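Re: [cerkgate-house] Small things on the hall table

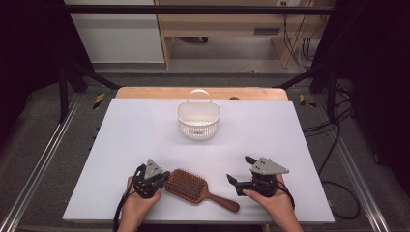
Dear all,

I have read Valter's message twice now, once for content and once for tone, and I'd like to speak up for baskets. We have had this argument every winter I've lived at Cerkgate, and it always ends with somebody buying a larger box. The larger box fills up. What works is one small container per kind of thing, so small that you notice when the wrong item is in it. The little white basket with the arched handle and the holes all over its sides is my idea of the right size, and a paddle brush like the wooden one lying near it is already pushing its luck. A brush with a handle that long will stick out of anything modest. I consider this a feature. You can see whose turn it is to be embarrassed.

On Dec 17, 2023, Valter Haugen wrote:

> The box in the upstairs bathroom now holds 24 hair ties,
> three combs, a Gosselin catalog and a sock. I propose we
> get rid of it and everyone keeps their own things in their
> own room. If anyone wants the catalog, speak up.
>
> Also, whoever is washing hairbrushes in the kitchen sink,
> please think about what you are doing.
>
> Valter

As for the sink: that was me, once, and I thought about it at length. But I've changed my ways. For a brush with a wooden back and a cushion, don't soak it at all. Pull the hair out with the tail of a comb, then go over the bristles with an old toothbrush and a drop of shampoo in a cup of water. Wipe, and leave it bristles down on a towel overnight. Sum-yee left hers in a full basin for an afternoon and the cushion made a squelching noise until spring.

My proposal, then, since keeping everything in our rooms lasted 7 days last time:

One basket each, on the bathroom shelf, no bigger than a loaf of bread. Yung-ching measured the shelf and says it is 32 inches, so five will fit if we all buy narrow ones and Tiburcio does not buy a wicker one with a lid.

Anything outside a basket goes in the sock drawer by the dryer, where it can meet the sock.

Plastic with holes, please. Cloth ones stay damp in that bathroom and I'm not going through that again – ask Tiburcio about the blue one.

I can pick up the baskets in January if people tell me by then what color they can live with. And yes, I would like the Gosselin catalog.

Gervasio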